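Some notes on stacked laundry units and why the dryer on top so often takes two cycles. I service these in small apartments in Wesport, mostly buildings from the same developer.

The dryer is rarely at fault. A vented unit moves air through the drum, past a lint screen, and out a duct. If the duct is restricted, the heater cycles off on its limit thermostat and the drum turns in lukewarm, humid air. The timer keeps going. The clothes stay damp.

First check: the transition hose behind the stack. When a stack gets pushed back toward the wall, the hose flattens. A 5 inch gap is what I leave when the closet depth allows it. When it doesn't, I use a rigid offset duct.

Foil accordion hose should go. The ridges catch lint, and each extra foot of slack adds resistance. Semi-rigid aluminum is the minimum I will reconnect. Joints get foil tape — no screws poking into the airstream.

Second check: load size. The washer and dryer in a stack usually share a footprint, and people assume a full washer load is a full dryer load. Towels need room to tumble. Split them. 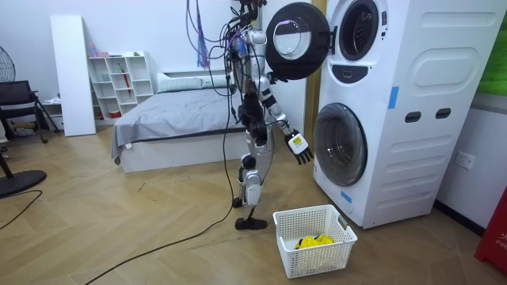 Does a higher spin speed on the washer make a difference to drying time?

A large one. Water removed by spinning costs very little energy compared with water removed by heat. On cotton, go to the highest speed the care label allows before touching any dryer setting.

Third check: cabinet width and side clearance. The Gerkance building on the east side has closets framed at 610 mm for machines that are 600 mm wide. They fit. They also rub the side panel on spin, and the noise gets reported as a bad bearing.

Leveling comes before any bearing diagnosis. Put the level on the washer, front to back and side to side, with the lock nuts loose. Adjust, tighten the nuts, check again. A stack that rocks at the bottom rocks a lot more at the top.

Stacking kits: use the one made for the pair. I removed a Berard bracket last November from two machines it was never meant to join. Two of the four fasteners had nothing to bite into.

Condenser and heat pump models have no duct, so ignore the hose advice. Clean the filters, and clean the condenser if the manual says it is user accessible. Empty the tank or check the drain line for a kink.

Logging helps. The Khamphan rentals keep a cycle count for each unit, and I pull the duct at 2,000 cycles or when drying time creeps up, whichever comes first. Drying time usually wins.

Next thread will be on drain standpipe height.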